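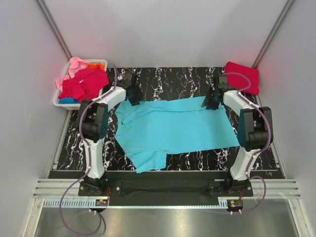

克拉默洗衣厂叠衣间里的Cluladum工作舱,台面上是一件浅蓝色T恤。

叠衣间里多出来的两条手臂

普雷多夫的克拉默(Kramer)洗衣厂早上五点四十分开门,最先到的多半是埃尔弗里德·阿尔贝斯。她把外套挂好,换上平底鞋,打开靠墙那台老烘干机的预热,再去茶水间烧水。这套顺序她走了许多年。从六月起,中间加了一步:给机器人开机。

开机要等。屏幕上先是供应商Wimus的标志,再是自检,两条机械臂各自抬起来,转一下腕部,停在半空。阿尔贝斯说她一开始会站在那里看完,现在不看了,水烧开之前回来按一次确认就行。

“他们跟我讲,这东西会把我解放出来。”她说,“我问解放出来去干什么,那个年轻人翻了翻他的册子。”

克拉默厂给酒店、养老院和两家健身房洗东西。床单毛巾有大型熨平机和折叠机对付,那种机器三四十年前就有,喂进去是平的,出来是方的,没人拿它写文章。麻烦的是衣服。养老院老人的汗衫、儿媳妇买的印花T恤、领口已经松掉的旧睡衣,尺寸、料子、新旧全不一样,每一件都缝着名牌,不能弄混。这些一直靠手叠。叠衣间编制七个人,两班倒,旺季一天过手4000件。

厂方今年春天和Wimus签了试用合同,租下一套叫Cluladum的双臂叠衣系统,月租2000欧元,含维护,不含耗材。合同里写着“人机协作”,宣传册上写着“24小时不间断”。我在叠衣间待了四个上午,想看看这两句话落到地上是什么样子。

先说“不间断”。Cluladum装在一个浅灰色围板的工作舱里,衣服从筐里出来,摊到台面上,两边的手臂各管一头。顺利的时候挺好看,左臂压住领口一带,右臂把下摆往外带,衣服慢慢展平。袖子是另一回事。袖子喜欢藏在衣身底下,或者耷拉成一团,机器要试一次、两次,有时候把已经展开的那一半又拽皱了。试到设定的次数,舱外的灯变黄,一个人走过去,伸手把袖子拉出来,按键,灯变绿。

这个人现在有了职务名称,叫“单元操作员”。在叠衣间里,大家管它叫“看孩子”。

看孩子不累,至少按从前的标准不累。原来站一班下来,腰和手腕都知道。可是我问了几个人愿不愿意长期做,答案都差不多:不愿意整天做。阿尔贝斯讲得最直接。她叠衣服的时候可以聊天,手自己会动,脑子是她自己的;看机器的时候手闲着,眼睛却走不开,聊到一半灯就黄了。一个上午过去,人没出力,却比出力还烦躁。

安内洛蕾·鲁佩特是厂里管生产的,试用项目由她负责。她不回避这个问题,也不太喜欢我提问的方式。

“您站在旁边看它卡住,当然觉得它笨。”她说,“您没看见我去年冬天排班表上的空格。流感一来,叠衣间剩三个人,我自己下去叠到晚上九点。那时候谁给我一双手,机器的也好,我都要。”

我相信她说的。洗衣行业招不到人,这在普雷多夫谁都知道。工资贴着底线走,屋里夏天闷热,公交车到厂门口的第一班比早班开工晚二十五分钟。鲁佩特给经理写过信,建议跟公交公司谈谈,或者厂里自己出一辆接送车。信写了两次。接送车没有批,Cluladum批了。

我问她,月租加上电费,再加上看机器的那个人的工时,跟一辆接送车比起来哪样贵。她说没有人让她算过这笔账。过了一会儿她又说,接送车不能申请数字化补贴。

这句话我记在本子上,画了两道线。关于自动化的讨论经常从技术能不能做到谈起,谈完技术就谈岗位会不会消失,两边各有一套熟练的说辞。在克拉默,决定早在这些问题之前就做完了。有一笔钱,只能花在某一类东西上;有一家供应商,正好需要一个愿意让它进车间的客户。叠衣间的人是在机器运到的前一周听说的。

Wimus的技术员每隔一周来一天。他客气,干活仔细,跟叠衣间的人处得不错,也愿意让我看他怎么检修,条件是不登他的名字。他把指尖当耗材,拆下来看,装回去,再看。布料软,按说不伤东西,可夹爪一天要往下探无数次,碰到台面、碰到筐边、碰到拉链,边沿就慢慢秃了。腕部还有一个小摄像头,从那里看出去,世界就是两根手指和手指前面的东西。 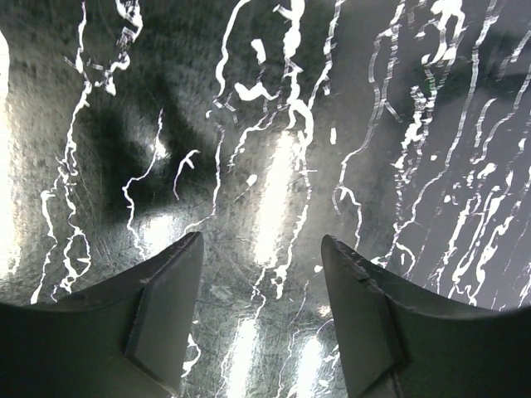

从机械臂腕部看到的两根夹爪手指,右侧指尖的边沿有一小段磨损。背景是带划痕和白色条纹的金属面。

我请阿尔贝斯也看了看这个角度的画面。她凑近屏幕,看了挺久。

“它就看见这么点儿?”她问。

技术员解释说,还有别的摄像头,系统会把几路画面合起来判断。她点点头,又问,那它怎么知道衣服是潮的。技术员说不知道,它不判断这个。她说那不行,潮的叠进去,到了养老院打开一股味道,人家打电话来骂的是我们。

我后来反复想到这段对话。叠衣服在工资表上属于“辅助岗位,无需培训”。然而在我旁边站着的这几位,一拿起来就知道有没有烘透,翻一下领子就知道名牌是不是松了,看见腋下开线会顺手放到右边那摞,下午有人来缝。有一位老先生的女儿每次都把纸巾忘在口袋里,阿尔贝斯认得那条裤子。这些都没写进岗位说明,供应商来做需求调查的时候自然也就没有问到。他们问的是每件几秒。

鲁佩特承认,头几周有几批衣服被退回来。她把原因归到流程:机器那一路缺了检查,补上就好了。于是现在机器叠之前有人先摸一遍、翻一遍,叠之后再有人抽查。我问她,加上这两道,每件还是不是比手叠快。

“目前不是。”她说。

“什么时候会是?”

“Wimus说软件更新以后。”

软件更新是我在这间厂里听到次数最多的词。薄料子滑手,等更新。深色衣服跟深色台面分不清,等更新。女式上衣带蝴蝶结的,更新之后看情况。我没有资格说它不会变好。机械臂展平一件T恤,放在十年前确实做不到,我看着它一点一点把皱褶推开,也不是没有佩服。我怀疑的是另一件事:变好的这段时间由谁来垫。Wimus从克拉默拿到租金,还拿到每一次失败的记录,叠衣间的人每按一次绿键,等于替它标好了一道题。合同里对此有一条,数据归供应商所有,用于“产品改进”。我问鲁佩特有没有争取过什么,比如减租。她说法务看过合同,法务在总部,没来过叠衣间。

我给Wimus发了一份问题清单。回信很快,语气友好,说他们的愿景是把人从重复劳动中释放出来,让员工投入更有价值的工作。我追问,在克拉默,更有价值的工作具体是哪一项。第二封回信说,这由客户自行规划。

客户的规划我看到了。排班表钉在茶水间门边,早班原来四个人,现在写着三个人加“单元”。少掉的那个位置没有裁人,是一位同事六月退休,没有再招。鲁佩特强调没有任何人因为机器丢掉工作,这话一点不假。只是从此请假难了。以前四个人里走一个,剩下三个挤一挤;现在三个人里走一个,还得有一个去看孩子,叠衣台前就剩一个。阿尔贝斯膝盖要复查,日期往后挪了两回。

也有人喜欢它。夜班的一个小伙子把舱里的参数摸熟了,技术员不在的时候别人都找他。他想学维修,问过厂里能不能送他去上课。鲁佩特替他填了表,费用那一栏还空着。他说自己不着急,又说明年要是还空着,他就去Wimus投简历。要是他真走了,克拉默从这个项目里得到的最有用的东西也跟着走了。

最后一个上午我来得早,站在门口等。阿尔贝斯推门,挂外套,换鞋,烘干机,烧水,开机。我问她,如果由她来决定,会不会把机器退掉。

她想了想,说不退,搬到里面那个角落去,专门叠健身房的T恤,那个都是一样的号、一样的料子,它叠得还可以。养老院的衣服别给它。

我问这个主意她跟谁提过没有。

“开评估会的时候要提的。”她说,“评估会我们不参加,鲁佩特去。我写了张纸条给她。”

鲁佩特确认收到了纸条。评估会定在试用期结束的那一周,议程一共五项,我看到的那一版里,“操作人员反馈”排在第五,时间十分钟,排在它前面的是与Wimus续约的价格条件。

发布于2023-09-21

读者评论

熨斗还烫着:我在医院洗衣房干过六年。潮不潮那一段写得太对了,手一搭就知道,但你要我写成操作规程我写不出来。我们那边后来上的是折叠机,只管床单,大家没意见。

西街的老周:作者对机器要求也太高了吧,刚进厂几个月。当年收银台扫码也天天卡,现在谁还手敲价格?给它点时间。

Mara_77:回楼上,给时间可以,租金和误工谁出?文章问的就是这个。另外接送车那段看得我生气。

叠了半辈子:“看孩子”这个说法我们厂也有!不过我们看的是分拣线。一天下来不累腰,累眼睛,回家不想说话。

西街的老周:@Mara_77 补贴的事我同意,这个不能怪机器。

小满不满:想知道后来评估会怎么样了,有后续吗?还有阿尔贝斯的膝盖看了没有。

联系编辑部 | 投稿须知 | 版权所有,未经许可不得转载 | 返回顶部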